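Pretine Tischplatz – Einrichtung und Benutzung
Abschnitt 7: Steckdosenleiste und Ladestecker

Gilt für alle Tische mit Leiste obendrauf. Fest eingebaute Dosen siehe Abschnitt zur Wandmontage, da ist einiges anders.

Vorher lesen, dann einstecken. Ladestecker mit USB-A und USB-C, Leiste quer auf den Tisch, Kabel nach links weg.

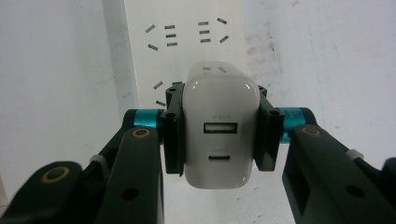
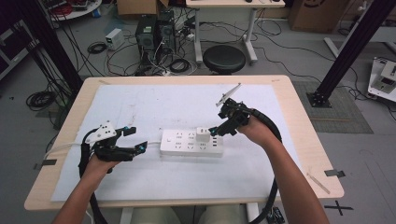

Aus Brunton kam zu diesem Abschnitt der Einwand, die alte Fassung habe immer nur vom Einstecken geredet und nie vom Rausziehen, und genau dabei gingen bei ihnen die Stecker kaputt. Man solle das bitte gleichrangig behandeln und außerdem dazuschreiben, was mit der Leiste passiert, wenn niemand sie festhält. Ist jetzt drin, siehe 7.3 und 7.4.

7.1 Was gebraucht wird

Steckdosenleiste mit USB-Buchsen, Kamenlow Teil 889
Ladestecker, ein Stück pro Platz
Unterlage, weiß, so groß dass am Rand noch etwas Tischplatte frei bleibt
Klebeband, grau oder was da ist
Lineal
Trockenes Tuch

Ladestecker aus anderen Ländern nur nehmen, wenn die Stifte ohne Adapter in die Leiste passen. Keine Adapter auf Adapter. Auch nicht für fünf Minuten.

7.2 Tisch und Leiste vorbereiten

1. Tischplatte trocken abwischen. Kein Sprühreiniger.

2. Unterlage auflegen, glattstreichen, links und rechts mit je einem Streifen Klebeband fixieren. Vorne offen lassen. Flecken und Schrammen auf der Unterlage stören nicht, Wellen schon – dann kippelt die Leiste.

3. Leiste mittig auflegen, Steckplätze nach oben. Längsseite parallel zur Vorderkante, mit dem Lineal kurz nachmessen reicht.

4. Zuleitung nach links führen und hinter dem Tisch nach unten. Nicht über die Vorderkante! Da sitzt jemand mit den Knien.

5. Zuleitung noch nicht an die Wand. Erst Leiste ansehen: Gehäuse ganz, keine Risse, keine dunklen Stellen an den Schlitzen. Ist was, Leiste beiseite und Teil 889 neu bestellen.

6. Erst jetzt Zuleitung einstecken.

Hinweis: Die Leitung darf länger sein als gebraucht. Überlänge in weiten Schlaufen auf den Boden, nicht stramm aufwickeln. Stramm gewickelte Leitungen werden unter Last warm.

Achtung: Keine zweite Leiste in die erste stecken. Wer mehr Plätze braucht, meldet das unter Durchwahl 3134.

7.3 Ladestecker einsetzen

1. Gerät und Ladekabel noch nicht anschließen. Stecker kommt nackt rein.

2. Stecker seitlich am Gehäuse fassen, links und rechts, nicht an den Stiften und nicht vorne über die USB-Buchsen. Das Gehäuse ist glatt, mit feuchten Händen rutscht es. Und mit feuchten Händen steckt man sowieso nichts ein.

3. Stifte mit den Schlitzen vergleichen. Die Leiste hat pro Platz mehrere Schlitze, waagerechte und schräge, es gehören nie alle zu einem Stecker. Im Zweifel Stecker daneben halten und schauen, welches Paar passt.

4. Gerade ansetzen, dann drücken. Senkrecht zur Leiste, nicht von der Seite reinwürgen. Geht der Stecker nur halb hinein, zurück und noch mal, oft ist nur ein Stift neben dem Schlitz.

5. Mit der freien Hand die Leiste halten. Sie ist nicht verschraubt und wandert sonst auf der Unterlage.

6. Sitzprobe: leicht am Gehäuse wackeln. Darf sich ein wenig bewegen, darf aber nicht von alleine kippen. Zwischen Stecker und Leiste kein sichtbarer Spalt.

7. Ladekabel einstecken. Auf die kleinen Beschriftungen neben den Buchsen achten, die sind blass und je nach Einbaulage auf dem Kopf. Die breite eckige ist USB-A, die kleine ovale USB-C. Das USB-C-Kabel geht in beiden Richtungen rein, USB-A nur in einer. Nicht mit Gewalt.

Hinweis: Die Buchsen an der Leiste selber können parallel benutzt werden. Für ein Telefon egal, welche. Für Laptops bitte den Ladestecker und dort USB-C.

Hinweis: Einen breiten Stecker nach Möglichkeit ans Ende der Leiste setzen, sonst blockiert er den Nachbarplatz. Das rechte Ende hat sich bewährt, da liegt die Zuleitung nicht im Weg.

7.4 Ladestecker abziehen

1. Gerät abmelden oder einfach Kabel am Gerät raus. Dann Kabel am Ladestecker raus.

2. Leiste mit einer Hand auf die Unterlage drücken. Flach, neben dem Stecker, Finger weg von freien Schlitzen.

3. Stecker seitlich am Gehäuse fassen, gerade nach oben ziehen. Sitzt er fest, ganz leicht in Längsrichtung hin und her, dabei ziehen. Nicht hebeln.

4. Kein Lineal, kein Messer und kein Schraubendreher als Hebel. Der Spalt unter dem Stecker ist genau die Stelle, wo Spannung anliegt.

5. Stifte ansehen. Verbogen = Stecker aussortieren, nicht zurückbiegen.

Achtung: Nie am Kabel ziehen. Das gilt für Ladekabel und für die Zuleitung gleichermaßen. In der Werkstatt Trostport lagen zuletzt über 200 Stecker mit ausgerissener Buchse in der Kiste.

7.5 Wenn etwas nicht geht

Stecker sitzt, Gerät lädt nicht: anderes Kabel probieren, dann anderen Platz auf der Leiste. Danach Leiste an der Wand prüfen. Meist ist es das Kabel.

Lädt, bricht ab, lädt wieder: Stecker sitzt nicht ganz. Schritte 4 bis 6 aus 7.3 wiederholen.

Leiste rutscht beim Stecken: Unterlage nachkleben. Hilft das nicht, zwei kurze Streifen Klebeband quer über die Enden der Leiste, aber nicht über Schlitze oder Buchsen.

Stecker wird heiß: Warm ist normal. Heiß heisst, man lässt ihn von selber los. Zuleitung an der Wand ziehen, abkühlen lassen, Stecker nicht mehr verwenden.

Geruch, Knistern, Verfärbung: sofort Zuleitung an der Wand raus, nichts auf dem Tisch anfassen. Dann 3134.

7.6 Am Ende des Tages

Ladestecker können stecken bleiben, wenn am nächsten Tag wieder jemand am Platz ist. Sonst abziehen wie in 7.4 und ins Fach legen, Stifte nach oben. Getränke haben neben der Leiste nichts verloren, auch nicht mit Deckel. Kabel hinter dem Tisch nicht mit den Stuhl- oder Hockerfüssen überrollen bzw. draufstellen, einmal kurz nachschauen genügt.

Unterlage bleibt liegen. Tauschen, wenn sich das Klebeband löst oder die Ecken hochstehn.

Weiter mit Abschnitt 8, Beleuchtung.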